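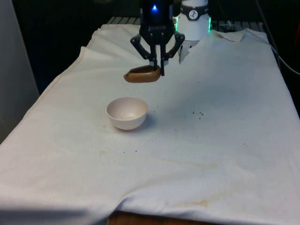
**Crumbs and brown marks on a white tablecloth - wash it all at once?**

I've got a plain white cloth that lives on my work table, and I scoop dry stuff into a little white bowl there most mornings. The crumbs go everywhere - and now there are yellowish-brown marks in the middle too. Do I soak it, or go straight to the machine? It's 3 years old and I'm fond of it!

*posted by Flakell*
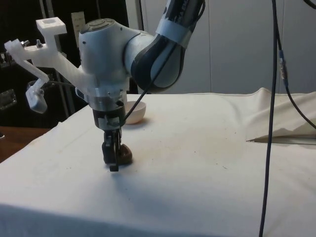

*Small white bowl on the cloth*

**Harriet Haverford**

Shake it outside first, please! I skipped that once and ground the bits right into the weave. Then cold water and a spoonful of dish soap on the marks, 26 minutes, and a normal wash after that. Don't iron until you're sure the stain is gone - heat sets it (ask me about my good napkins).
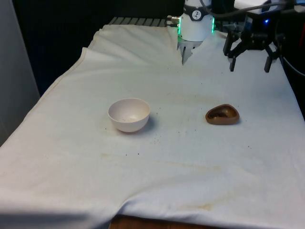

*Bowl, brown shell-shaped piece and crumbs*

Oh, and smooth out the creases before you set anything down again. Bits collect in every fold, and I find them in mine for days.

**Brannigan**

just get a dark cloth

**Zidholm** 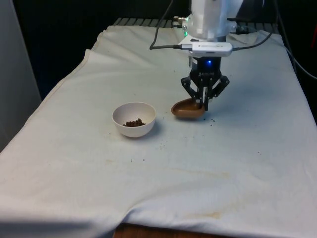 Photo: Flakell

I'd put a tray under both the bowl and the scoop. Mine is 16 inches across and catches nearly everything. For old marks I use oxygen bleach overnight, but check the care label. Took me two rounds on a tea stain.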